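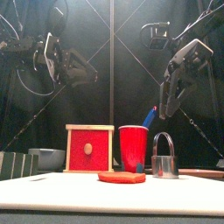 Section 5: First Moves Over the Table

By now both arms are bolted up, the cross cables are on and the controller talks to everything, so let's get some motion out of this thing! I do all my first moves slowly, with ordinary stuff on the table, and I start with the grippers parked high. A marker leaning out of a red cup, with its tip pointing up toward the right gripper, makes a great height check for that arm. Set up something tall and slanted like that on your own bench before you start.

1. Press the stop button once and check that the Verkico supply clicks off. Reset it.

2. Open arms.cfg, go to line 277 and set the speed limit to 2,000. The file ships at 3,000, and I found that way too jumpy for a first session.

3. Home the left arm, let it settle, then home the right.

4. Look over the cable loops at both wrists. You want enough slack for a full wrist turn, but a loop should never hang lower than the fingertips.

CAUTION: Keep your hands off the table while the motors are live. I know, you'll want to nudge the cup over an inch. Hit stop first.

5. Jog the left arm down and in, a little at a time, with the gripper empty.

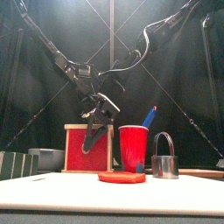 6. Stop when the fingertips are about halfway down your tallest box, and save that pose as LOW_LEFT. Back the arm out and do the same on the right, saved as LOW_RIGHT.

7. Run each arm from park to low and back a few times. If the whole frame sways, go back and snug up the turnbuckles – a quarter turn is plenty, then try again.

Note: the Fleletti frame kit and the one we cut ourselves at Flernholm take different turnbuckle pins. I mixed mine up and lost most of a Tuesday evening to it, so bag them separately.

Now for both arms in the same spot. This is the fun part (and the part where you can bend a finger), so drop the speed limit by half before you go on.

8. Bring one gripper in low with its fingers open on either side of the cup.

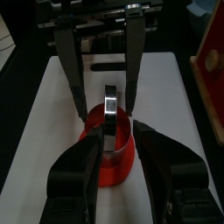 9. Bring the other one in from the opposite side, also open, and stop while you can still see daylight between the two sets of fingers. Save the pair of poses as MEET.

10. Back out one arm at a time, last one in first. If the wrist view freezes at any point, hit stop and reseat the camera plug before you move anything else.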